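What I saw at the Telumgate open day

Since my last post some of you asked if I was going to write about the Telumgate open day, and I said yes, and then I was slow. It was in October and I have had my notes on the kitchen table ever since. My husband moved them twice.

I went because of Chathurika Paul, who was in my English class when we both first came here and who now works for them. She sent me a message that the public could come from 2 in the afternoon, that there would be tea, and that I should not expect walking robots. I was a little disappointed about the last part, I must admit. My son was more disappointed and decided to stay home.

Telumgate has the upper floor of a building behind the old Starnard paint shop. If you go by bus, get off at the stop after the roundabout and walk back, as the footpath on the other side is closed. There was a paper sign on the door and a very steep stair. We were nine visitors in my group, most of them older than me, and one man had brought his own screwdriver for some reason I did not learn.

The first half hour was a talk by Vaughan Trevaskis. He speaks fast and I lost some of it, but his main point was clear to me. A robot arm is now not so expensive and it can be strong and exact. What it does not have is the habit of hands. So they collect the habit from people, who do ordinary home jobs while holding grippers, and every movement is recorded. He said their Gazi set of recordings has 2000 short tasks in it at present, and that 1000 of these are with cloth. I asked why so much cloth and he laughed and said, "Have you ever tried to explain to someone how to fold a fitted sheet?" I have tried, and he is right.

After the talk we went to see the work, and I will put my one good picture in this place. 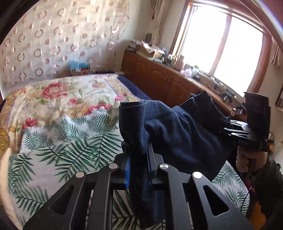
I have ironed and folded for other people for a big part of my life. Before I had my present job I worked in a hotel laundry, and then in a nursing home, and in both places I was the one who trained the new girls. So I watched this part with a professional eye, and I am afraid with some pride also. When you train a person to fold, the first thing you say is where to take hold. A navy fleece like the one on the bed is a hard thing to begin with, for it is soft and thick and it bunches up as soon as you pinch it. With my fingers I would feel the seam and follow it to the corner. With two flat black fingers and narrow jaws you cannot feel the seam at all, you can only look for it, and dark blue cloth does not show its seams very kindly. I would have given a beginner a tea towel.

I said this to Afroza Abeysekara, who was looking after our group, and she did not mind it. She told me they had started with tea towels and that they were now past them. She also told me that the people doing the tasks are asked to work a bit slower than at home, but not to pretend. If the cloth falls they pick it up again and the fall stays in the recording. I liked this very much. In the hotel we were shown a training video where every sheet came out perfect the first time, and it taught us nothing except to feel bad.

Then we could try for ourselves. You hold one gripper in each hand. They were heavier than I had thought, and my wrist was tired after a few minutes. My task was to fold a pillowcase in half and then in half again. The first half was fine. For the second I squeezed too early and took only the top layer, and it came away from the rest like a page from a book. Selvaraj Sultana, a retired bus driver who was next to me, did his much better and was very modest about it until the tea, when he was not modest any more.

The last part was a short film about Mellent, the arm that they hope will use all this learning. It was only a film and I would have preferred to see it in person, even standing still. Somebody asked the price and was told there is no price yet. Ashley Yeoman from the office wrote down our questions, and mine was whether it will be able to do the collar of a man's shirt. She promised to send an answer by email. I am still waiting for it, but I gave her my old address by mistake, so I have written to her again this week.

The tea was good and there was a lemon slice. Chathurika says the next open day will be after the school holidays, and if you want to go you should write to them early, for the stair is narrow and they take small groups only.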